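Section 5: Table Top, Before First Use
Rakurcombe dining table. Ntuli care set
Rev. 10/01/2018, N. Mathebula
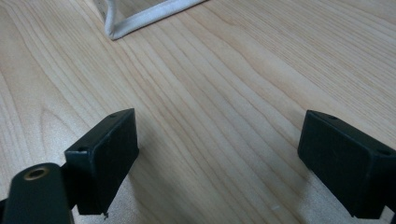

Fig. 5. Table top, wood grain close up.

Read this part before you put anything on the table. Takes 10 minutes plus waiting time. The legs should be on already (Section 4). If they aren't, go back.

You need: 2 clean cotton cloths, bowl of lukewarm water, dish soap, the small bottle of Ntuli oil from the parts bag. Gloves if you want them.

5.1 First wipe

1. Clear the top. Pads, place mats, tools, everything off.
2. Dust with a dry cloth. Go with the grain, end to end.
3. One drop of soap in the bowl. Wring the second cloth until it stops dripping.
4. Wipe with the grain again. No circles.
5. Dry right away with the first cloth.
6. Leave it uncovered overnight.

Note: Grain is different on every top. Wide wavy lines in one spot, fine tight lines in another, pointed arches where the board was cut. All normal. Not a defect and we don't swap tops for it.

Note: Darker brown lines belong to the wood. Do not try to scrub them out.

5.2 Check the finish

Stand at the short end and look low across the top toward a window. Pale patches that move when you move are only reflected light. A patch that stays put needs oil, see 5.3. Scratch you can catch with a fingernail: stop, don't oil, call the Rustusgate service desk and have the order number ready.

5.3 Oiling

1. Shake the bottle. Cap on tight first.
2. Put a little oil on the cloth, never straight on the wood.
3. Rub in along the grain, thin coat, one half of the table at a time.
4. Wait 10 minutes. Wipe off anything still sitting on teh surface.
5. Let it cure 44 hours before use. Longer in a damp room.

CAUTION: Oily cloths can heat up and catch fire by themselves. Lay flat outdoors to dry, or soak in water before they go in the trash. Never leave them in a heap.

CAUTION: No bleach, no scouring pads, no steam mop.

5.4 Everyday use

Hot dishes go on a trivet. Spills, wipe up as soon as you see them, red wine and beet juice specially.
Lift things, don't drag. Goes for anything with a hard edge or a zipper.
Move place mats and cushions now and then so the color underneath stays even.
Oil again every September, or sooner if water stops beading up.

Bench from the Musik range has the same finsh, so follow 5.1 to 5.3 for that too. Seat pads off first.

Next: Section 6, fitting the extension leaf.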